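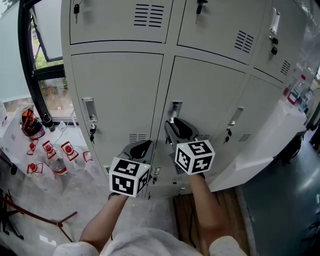
*Gray lockers, two rows, keys in the top doors.*

20/05/2024

Back on the indigo vat after letting it sulk since January, and I'm pleased to report it's alive! I was fully ready to tip it out. It had a dull navy skin on top and smelled like a pond, but once I warmed it up and fed it a spoonful of fructose the liquid underneath went that lovely murky yellow-green again (think flat ginger ale with a bit of swamp in it). Coppery film by lunch. pH strip said a bit low so I added lime, small pinch, lid on, walked away. I always want to stir it and I always regret stirring it.

Test strips today were the Drudham linen and the cotton sheeting from the end of the Rivadeneira bolt. Both scoured last week, both soaked overnight in plain water. 15 minutes per dip, then out on the line until the green was completely gone before going back in.

- Linen, 2 dips: mid blue, really even, a little lighter along the selvage
- Cotton, 2 dips: paler than I wanted and blotchy at one corner

The blotch is my own fault, I let that corner float up above the surface and it caught the air. I need to go back to weighting the strips with the steel washers. They're in the jar with the clothespins, if anyone else is looking, and please put them back dry this time, they left rust spots on my last silk piece and I'm still sore about it.

Weighed out the dry cloth for the Plirkano order too: 139 grams, so a bit less than the quote sheet says. I'm going to dye it as it is and fix the paperwork later. They want a shade they keep calling "old work shirt," which could be anything from nearly white to nearly black, depending on the shirt! My guess is they mean the linen strip above or one dip darker. I'll mail them both and let them point.

Tried the new Dronitz soap for the final wash. It rinses out fast and I had much less blue in the sink than with the old flakes, though the linen felt a touch stiff afterward. Could be the soap, could be that I skipped the vinegar rinse (I did skip it, I was hungry). Do one strip each way next time before blaming anybody's soap.

Side note on the resist paste: the rice flour batch cracked all over as it dried. Pretty, in a crackly old plate sort of way, but no good for the leaf stencils where I want a hard edge. More bran next time, and a pinch more salt if the room is this dry. I kept the cracked piece and dipped it anyway and I sort of love it, so it's pinned by the window.

Vat is covered and wrapped in the brown blanket. Please don't feed it tonight. Check the color in the morning before anything goes in, and if it's gone blue all the way down, leave it for me.

Still to buy: lime, gloves in medium, more pH strips.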